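Section 7: Filling the Fresh Water Tank

Applies to Armont and Gitari travel trailers with the Drandel water panel.

Before you start, park on level ground and turn the water pump off. Use a drinking water hose only.

1. Open the service door on the driver's side and find the valve handle. Turn it to TANK FILL.

2. Close both low-point drains and the tank drain.

3. Run the hose for a few seconds onto the ground, then connect it to the city water inlet.

4. Open the faucet halfway. Watch the monitor panel inside the trailer until it reads FULL.

CAUTION: Do not leave the trailer while the tank is filling. Overfilling can bulge the tank and damage the straps.

5. Shut off the faucet, disconnect the hose, and put the cap back on the inlet.

6. Turn the valve handle to NORMAL.

7. Switch on the pump. Open the kitchen cold tap until the water runs without spitting, then the hot tap, then the bathroom taps. The pump should stop within a few seconds of the last tap being closed.

NOTE: Do not turn on the water heater until water runs steadily from the hot tap. 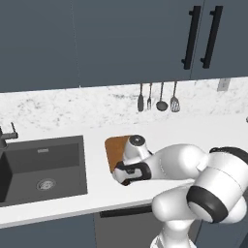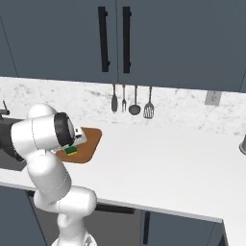 Cutting board on the kitchen counter

Section 8: Draining for Storage

Drain the system before the first freeze. In most northern areas this means October.

1. Turn off the pump and water heater. Let the heater cool fully.

2. Open all taps, then the drains listed in step 2 of Section 7.

Related Guides
Resetting the Drandel Monitor Panel
Replacing a Manalastas Pump Strainer
Winterizing with Antifreeze
Awning Care

Comments (2)

gitari_owner: My handle was stiff and stopped short of NORMAL. Pump ran all night. Worth checking it clicks.

towhitch900: Does the valve position matter when I'm on a campground hookup?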